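Minutes of the July meeting, Residents' Association Brurovow

3 comments · 12 shares

Present: Anouk Boersma (chair), Wim Postma, Milan Van Beek, Fenna Van Loon (minutes). Absent with notice: Femke Boersma.

The meeting is opened at 19.30. The minutes of the last meeting are approved with one correction: the hedge at Tichý is 24 meters long, not 42.

Summer party. Wim has asked two prices for the tent. Cokau asks 251 euros with setting up included, Fudau asks 200 euros but we must build it ourselves. After some discussion we choose Cokau – Milan votes against. Femke will be asked to make the poster again.

Bicycle shed. The lock is still difficult to open. Wim will call the locksmith a second time.

Parking. There is a complaint about trailers which stay for weeks. Anouk writes a letter to all houses.

Repair evening. Milan proposes to hold it again in the autumn, also for computers and lamps. Agreed.

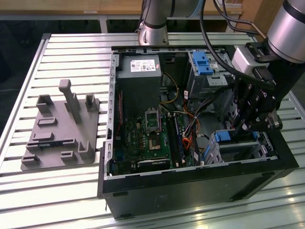 Desktop computer with the side panel off.

Any other business. Fenna asks who has the key of the notice board. Unknown.

Closed at 21.10.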